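I started keeping a grocery list on the fridge in October, and I have learned more about my household from it than from years of sitting across the table from them.

The list is a plain pad with a magnet on the back. Anyone can write on it. The idea was that whoever used the last of something would write it down, and whoever went to the store would buy it. I thought of this as a simple arrangement between adults. What we have is closer to a public comment period.

The first week's entries included "the good crackers," "more of that cheese," and "snacks??" My husband wrote "bread" on Monday and "bread" again underneath it the next morning, slightly larger. My own contribution was "dinner things," so I am in no position to judge.

We do our shopping in Bredley, where there is a Mensah's with wide aisles and a parking lot designed by someone who hated cars. We could go to the one in Rusthorpe, which is closer, but they rearranged it over the summer and put the canned vegetables next to the greeting cards. I went in for tomatoes and came out with a sympathy card. I don't know anyone who needs sympathy. It's in a drawer now, waiting.

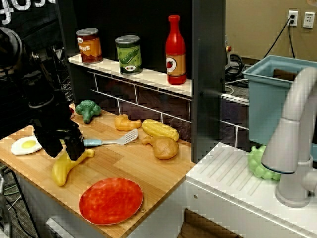

So does a list save you any money?

It saves us a little, mostly by cutting out the second trip. We used to go on the weekend for everything and then again on Tuesday for the one thing we forgot, and no one in this family has ever walked into a store for one thing and left with one thing. The Tuesday trips were where the fancy olives came from. Now we go once, and the olives have to get past the list, where they are subject to remarks in the margin.

The remarks in the margin were not part of my plan. It began with my daughter putting a question mark next to "prunes." Then someone drew an arrow from the question mark to the word "Dad." Then Dad wrote a short paragraph in defense of prunes, using up most of the space I needed for cleaning supplies. We went a week without sponges.

I did try an app. Rogério Andrade, who I used to work with and who has opinions about productivity, told me that he and his wife share a list called Cletuten and that it had changed their lives. I put it on all our phones. It sorts your groceries by aisle, or by what it believes to be the aisle, and it sends everyone a cheerful noise whenever anybody adds an item. My son added 49 items during a single dentist appointment. I was the one in the chair.

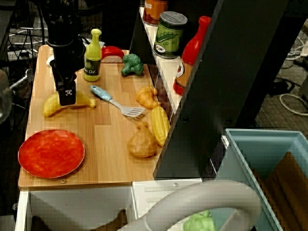
That was the end of the app, and we went back to the pad. Paper makes no noise. It does get wet, and the magnet is not as strong as the package suggested, so every so often the list slides down the fridge and under it, and we are thrown back on memory. Memory, in our case, means buying mustard. We have three mustards open and one in reserve. If you asked any of us in the car whether we had mustard, we would say we were pretty sure we were out.

There is also the matter of handwriting. My husband's "limes" looks like "lines," which is harmless, and his "leeks" looks like "leaks," which had me checking under the sink. My daughter abbreviates everything. For two weeks she wrote "PB" and I bought peanut butter, until she asked why I kept ignoring her request for paper bags. I asked what she wanted paper bags for. She said she didn't anymore.

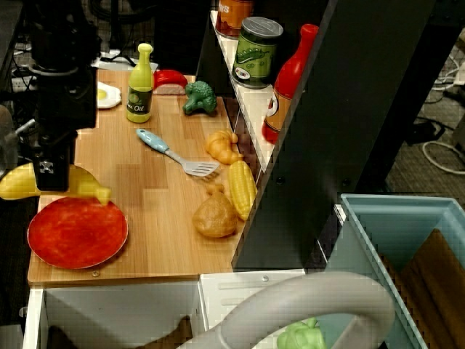 My mother never kept a list. She walked through the store in the same order every week, produce to dairy, and bought the same things in the same amounts, and if you wanted something different you could get a job. Friday was pizza, the flat round kind with the thin pale edge and an even coat of red, and there was one for the whole family whether or not somebody had brought a friend home. Bananas came into the house in a bunch and were eaten in order of age. Anyone who took a yellow one while there was a brown one left heard about it through the bathroom door. I swore I would run a looser kitchen. Last week I caught myself standing at the counter saying "there are older ones" in her exact voice, and the dog left the room.

She's coming to stay for a week, and I have wondered whether to take the pad down before she gets here. She'll read it. She reads everything, including mail. The current page says "butter, not the spreading kind," "foil," "something green," and, in handwriting that nobody will own up to, "joy." I could start a clean sheet, but then she would see a clean sheet and know I had something to hide.

What I really need is a better system for the things we always run out of, so I've been trying to write out a master list of basics. Eggs, chicken, corn when it's decent. It keeps growing. I was up to two pages when my husband pointed out that I had just written down the store.

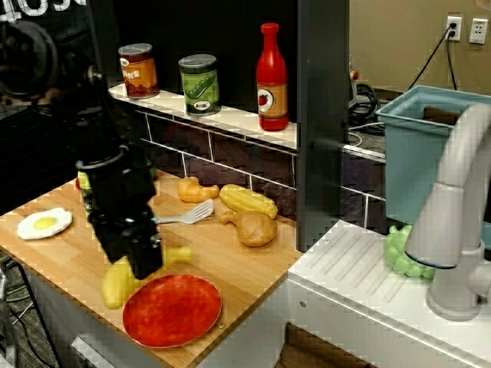
Eggs, chicken, corn. The basics, more or less.

He then asked whether we had any mustard. I told him I was pretty sure we were out.

Contact | Copyright, all posts and complaints my own | Back to top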